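Perkora is the hand control package for our two-arm table. It takes the head camera image and the joint states, and it gives target positions for both hands. This README covers the package and the small set of recordings that comes with it. If you only need the recordings, go to "Data".
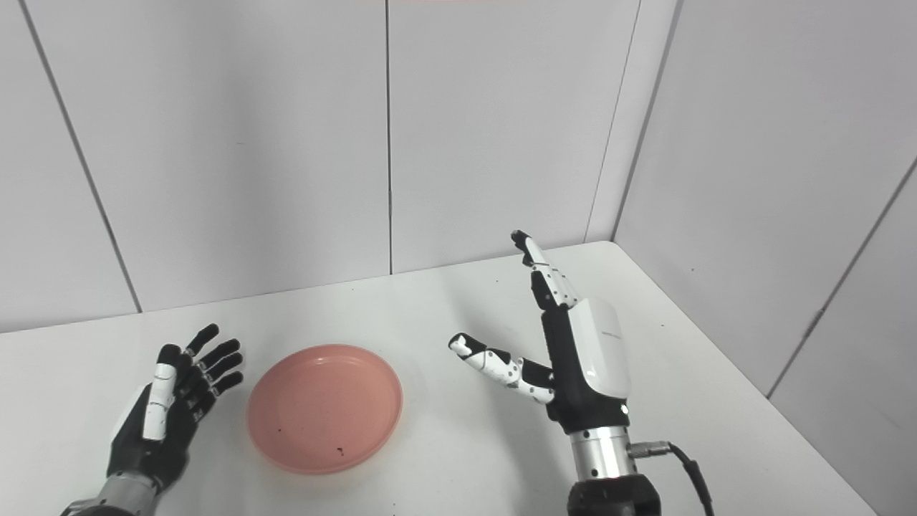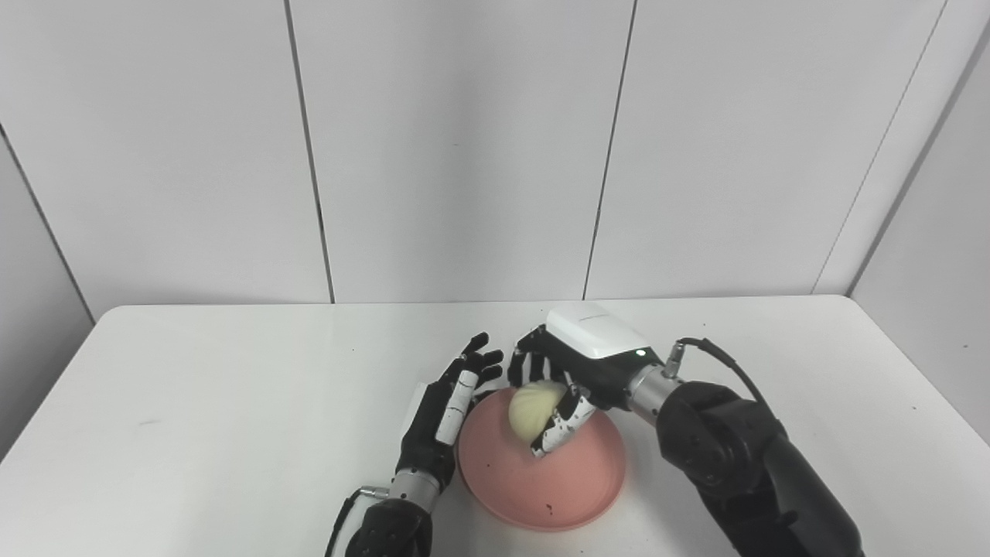 *Head camera views of the plate task. First: right index finger up, nothing on the plate. Second: right hand on the shell-shaped piece.*

## What is in the repository

- `perkora/control` - joint targets, speed limits, stop logic
- `perkora/perception` - plate finder and object mask
- `perkora/planning` - choice of hand and approach direction
- `tools/` - replay, trimming and label checking
- `data/` - index files only, the recordings are downloaded separately

The control part was written by Eero Leinonen and is the oldest. Perception was rewritten in October by Iveta Havlíček, and some names in the old config files do not match it anymore. If you get the error `unknown key: rim_mode`, delete this line from your config. The new plate finder has only one mode.

## Install

You need Python 3.10 or newer. A graphics card is not necessary for replay, but the object mask is slow without it.

```
git clone <your mirror>/perkora
cd perkora
pip install -e .
python -m tools.check_install
```

The last command loads one short recording and runs all three parts on it without moving any hardware. It should finish with `ok`. When it stops at the perception step, the model weights are missing. Put them in `weights/` and run it again.

## How the planner chooses a hand

The planner gets the plate as a circle on the table plane, and the object as a mask inside or outside this circle. It then computes a cost for each hand. The cost has one term for distance, one for wrist rotation and one for how close the two arms come to each other. The hand with the lower cost takes the object. The other hand goes to `wait_open`, with fingers open, and stays there until it is called.

There is a known weak point. The plate is treated as flat on the table during the whole grasp. If a finger pushes on the object near the rim, the plate can tilt, as in the second picture, and then the circle is wrong. The controller does not notice this by itself. Keir Chisholm has a branch called `tilt-check` which fits an ellipse and compares it with the expected one. It is not merged yet - the threshold is still too sensitive to shadows on the white table.

The object mask has a similar problem with pale objects. A cream-colored piece on a pink plate is easy, but the same piece directly on the table can lose half of its outline. Increase `mask.min_contrast` slowly and look at the result in the replay tool.

## Data

The set is called Cirnwood and has 217 episodes. Every episode is one attempt, with video from the head camera at 30 frames per second, joint states for both hands and a text label.

| Field | Meaning |
|---|---|
| `episode_id` | number of the episode |
| `hand` | `left`, `right` or `both` |
| `object` | short name, in English |
| `result` | `done`, `dropped`, `stopped` |
| `plate_tilt` | `yes`, `no` or empty |
| `note` | free text from the operator |

26 episodes are kept for testing and are listed in `data/test.txt`. Please do not train on them, also not for the mask.

`plate_tilt` was added late and filled in by hand by Fergus Laing. Empty means that it was not checked, so do not read it as `no`.

## Limits

- One table, one color of table and one camera height. We did not try any other.
- Cables are visible at the wrists in many frames. The mask sometimes takes a cable for part of the hand.
- Hand poses between attempts (open hand, raised finger and similar) are included in the raw files. Use `tools/trim.py` if you want only the grasp.
- Small dark marks on the plate are not labeled. Please do not report them as missing objects.

## Running on hardware

Start with `--speed low` and keep the stop button near you. The flag `--dry` prints the targets and sends nothing. We ask everybody at Skoltville to do one dry run after each config change, also for small ones.

```
python -m perkora.run --config configs/plate.yaml --dry
python -m perkora.run --config configs/plate.yaml --speed low
```

## Changes

Version 2, 10/27/24

- new plate finder
- `rim_mode` removed
- `wait_open` keeps the thumb farther from the plate
- replay tool shows both hands in one window

Questions about control go to Eero, about labels to Fergus. For access to the recordings, write to Dougal Baxter and say which episodes you need.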